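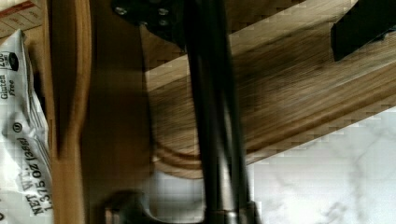
Kotis switches on its picking arm, and I went along to see it

If you ordered snacks through Kotis this month, there's a fair chance a robot had a hand in packing them (well, a gripper). I've been writing about the Konport warehouses for a while now, and I'd been pestering the company for a visit ever since word got out that they were trying automation on the small-orders side. On Thursday they finally let me in!

The set-up comes from a firm called Osei, and it's smaller than I'd pictured. I had a car factory in my head. What Kotis has is 2 arms at the end of the packing room, picking snack packets and little boxes off wooden shelving and handing them on to people at the benches. A camera near the gripper looks at each item before the fingers close, and light crinkly packets are the hard part, I was told, as the wrapping catches the light and changes shape whenever it's touched. A bag of crisps is a much nastier job for a machine than a tin of beans.

The arms currently do 434 picks on a normal day shift. The whole room does 1499, so most of the work is still done by hand, and the packers were keen that I wrote that down. They're quicker than the arms too, by quite a way. Where the machines come in useful is the early slot from six o'clock, which has always been a pain to staff and which people used to swap out of whenever they could.

So what has changed for the team? Walking, mainly. One packer told me she used to go up and down the aisles all morning and now stays at her bench for most of it, and her knees are delighted. Her colleague on the next bench wasn't so sure. He liked the walking — it was when he got to chat to people — and he says the room has gone a bit quiet. He also spends part of his day clearing up after the arms when a packet slips or two get picked together, and he'd like that to count as a proper skill with proper pay. Kotis says it's talking to staff about a new grade for it, although I couldn't get a date out of anyone.

I asked about jobs, obviously. The site employs over 40 people and the manager said no posts are going as part of the trial. She wouldn't promise anything beyond that, and I'd have trusted her less if she had. A couple of the longer-serving staff remember the conveyor going in and the hours being trimmed afterwards, so there's some wariness in the tea room, and I don't blame them.

Training has been short: a morning with the Osei engineers, a laminated card, and a big stop button that everyone has been told to use without asking first. The packers now flag items the arms keep fumbling, and those go back to hand picking until the software is updated. It seemed to me they know more about what the thing can and can't do than anybody in the office.

The trial runs until September, when Kotis will decide whether to put the same kit into its Brirnia site. I've asked to go back before then, ideally for the early slot, if I can get myself out of bed for it.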